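4.2 What supervisors kept hold of, and what they passed on

We turn now to the part of the study that took up most of our evenings, which was the reading of the handover diaries. Readers will remember from Section 3 that the supervisors at the Brelberg and Tirska sites were asked to write a few lines at the end of each shift, saying which decisions they had made themselves and which they had left to somebody in the team. We had hoped for perhaps a sentence or two from each person. What came back was a good deal richer than that, and we are very grateful for it. Altogether the diaries gave us 2,380 separate entries, written by 29 supervisors over 15 weeks, and some of them run to a full page and wander off quite happily into the state of the car park.

Our first finding is a plain one. Supervisors at both sites kept scheduling decisions to themselves far more often than any other kind, even where the people on the shift had been swapping days among themselves for years and were quite good at it. When we asked about this in the follow-up interviews, the answer was nearly always to do with fairness. The rota was felt to be the place where favouritism would be noticed first, and so the supervisor wanted to be the one answerable for it. One of the Tirska supervisors put it to us that she would gladly hand over the ordering, the training and the Monday meeting, "but if I give away the rota I may as well give away my chair".

Small decisions about how a job should be done were another matter. These were passed on readily, and often without anyone thinking of it as passing something on at all. Many entries mention such a choice only in passing – who would lay out a bench, in what order a set of small goods would be dealt with, whether a task should be finished before the break or left until after it. We coded these as tacit handovers, following the scheme set out in Section 3.4, and they made up 364 of the entries. We suspect the true number is higher, as a supervisor who doesn't notice a decision being made is hardly likely to write it down.
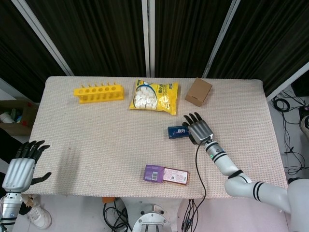

Figure 3. Table with a yellow test tube rack, a snack bag and small boxes.

The two sites differed most in what happened after a task had been handed over. At Brelberg, supervisors tended to ask for news of it during the same shift, sometimes more than once, and their teams had learned to expect this and to save up their questions. At Tirska the custom was to wait until the next morning. Neither habit seemed to us to be plainly better. Staff at Brelberg told us they felt well looked after, if a bit hovered over at times, while those at Tirska liked being left in peace but were less sure what they were allowed to decide. It was at Tirska, too, that we found most of the returned tasks, by which we mean work that was given out and then quietly taken back by the supervisor before it was done.

We looked at these returned tasks with some care. In most of the entries the supervisor blamed a shortage of time, and we have no wish to doubt them – both sites had a busy autumn, and October in particular was a hard month. All the same, the tasks that came back were more often those where the first instruction had been short. A supervisor who had written down what a good result would look like seldom felt the need to step in. The Helis planning sheet, which Brelberg had been using since before our study began, has a box for exactly this purpose, and we think it may explain part of the gap between the sites. We can't say how large a part, as Tirska had no such sheet and we had agreed not to bring one in.

A word should be added on trust, which came up in nearly every interview whether we asked about it or not. Supervisors spoke of it as something a person either had or hadn't earned. Their staff spoke of it quite differently, as something that came and went with the job in hand, so that the same person might be trusted with a customer's complaint and not with the keys to the store. This difference is taken up again in Section 5, where we set the diaries beside the staff questionnaire.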